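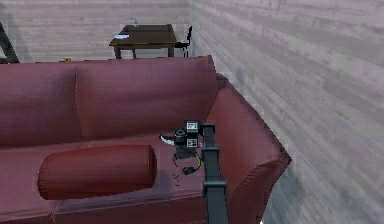
*A red sofa with a bolster pillow.*

Radio station Dunham will replace its breakfast host in August, and management would like listeners to believe the handover was always the plan. Homa Akbari leaves the 6 a.m. slot after 17 years. Her successor, Till Meinecke, has spent three years on the overnight shift, where the audience is small and the ratings are rarely discussed.

Station head Zohreh Ansari called the change "a natural next step." She declined to say when Akbari was told, or whether anyone else was offered the job first. The station's share has slipped in the last two surveys - a point missing from its announcement - and rival Tindow has been picking up morning advertisers since spring.

Meinecke promises "more music and more laughs," a line most new breakfast hosts seem to be handed on arrival. The news bulletin at nine will be shortened to make room.

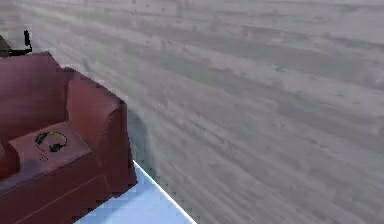

Simin Nouri, in a comment on the station's website, wrote that she had listened to Akbari since the first week and would "give the new guy until the first prank call."

Akbari has not spoken publicly. Her last show has no date yet.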